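**Re: [floor-talk] what happens to the gear bench in March?**

From: Rochelle Villanueva
To: floor-talk
Date: 23/02/2022

Hi everybody,

Okay, I said I'd write this up after the walkthrough and then I had a shipment to close out, so sorry to Simin and anybody else who's been waiting. Let me paste what she asked so we're all on the same page.

> On the list, Simin Kazemi wrote:
>
> I keep hearing different versions of this. Omid says the two arms are only for sorting parts and we still do all the assembly. Somebody at Grilville told my cousin they're doing full gearboxes over there. Which is it? And what happens to those of us on second shift, because nobody has said the word "hours" to me one way or the other. I've been on gears 8 years and I'd like to hear it before the schedule goes up.
>
> Also are we keeping the good stools.

So, from the top. Omid is closer. The plan for March is that the arms pick up the loose white parts and set them out for whoever is building: rings, small gears, the big pulley disks, those funny little angled pieces. A person still does the build and the final spin check. Grilville is a different product with a different cell, and Parvaneh (who has been over there) told me they still have people closing up every unit by hand. So your cousin got the deluxe version of the story!

What we have right now is all in simulation. Fallix builds the bench on the computer, both arms and the parts, and they try the moves out there before anything gets bolted down in our building. Parvaneh had it up on the big monitor in the break room and we got to yell at it for a good half hour, which I highly recommend.

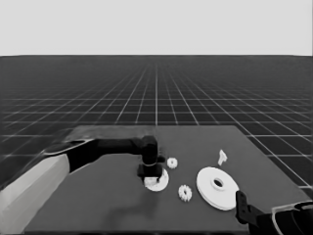
The yelling was useful, too. Morena asked why the parts were spread across the middle of the table when every one of us works with the small gears close in, and the Fallix folks wrote that down. I asked what happens when a part comes out of the molder with a bit of flash on it, because in the computer every gear is perfect and we all know what a Monday morning gear looks like. They didn't have a great answer. They want a box of our ugliest rejects, so please stop tossing them. There's a gray tote under my bench with RESELL written on the side (old label, ignore it), put them in there.

Now hours. I asked Parvaneh straight out in front of people. She says no cuts on second shift through the trial, and 2 of us get trained to run the cell, one from each shift. That's a pay bump, but she wouldn't tell me how much. The trial is 2000 sets and then they look at it again. I pushed on what "look at it again" means and got a lot of nodding. I don't love that. I'd like it on paper, and I think we should ask for that together instead of one at a time in the hallway.

My own feeling, for what it's worth: I won't miss fishing parts out of bins, my wrists are shot. What I'd miss is the slack. When you sort your own parts you get a minute to breathe and talk to the person next to you. If the sets just keep showing up in front of you, somebody is going to start figuring out how fast they can show up. Morena came from the Srour line and says that was the real change over there, way more than the machine itself. Morena, jump in if I've got that wrong.

If you want one of the training spots, tell Omid by Friday. You don't need computer experience, I checked, they want people who know the parts. Simin, I think you should put your name in.

Stools: yes, we're keeping them. I did ask.

Rochelle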